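Grustia Compliance Register for Associations and Foundations

Grustia is a register and filing tool for nonprofit groups that have to report foreign funding, board changes and annual accounts to a court or ministry. It runs in a browser and keeps every filing, receipt and official letter in one place.

The standard edition holds up to 800 donor records. Each record takes the donor's name, country, amount and date, and is marked when the yearly total passes the reporting limit you set. Limits differ by country and change when the law changes, so they can be edited by hand – no update is needed.

Deadlines are shown on a single calendar. If a court sends a case back or a ministry asks for more papers, the new deadline is entered once and every linked document follows it.
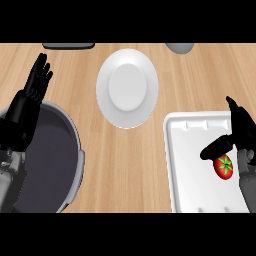 Finn Rothe writes that the donor list was easy to bring in from a spreadsheet, but the letters took longer, as older scans had to be named one by one. He would like to see bulk naming in the next version.

Bulk naming is planned for January. Until then, the Clamton import module can read file names that begin with a date.

Editions
Standard: 800 donor records, two users, 246 per year
Extended: unlimited records, ten users, 416 per year
Federation: unlimited records and users, member groups included, 1098 per year

Prices are in euros, before tax. Form sets by Begović are included in all editions. The Usden archive add-on is sold separately and works only with Extended and Federation.

Grustia does not give legal advice. Check the filing rules with your own lawyer before sending a report.

Page updated 2023-05-07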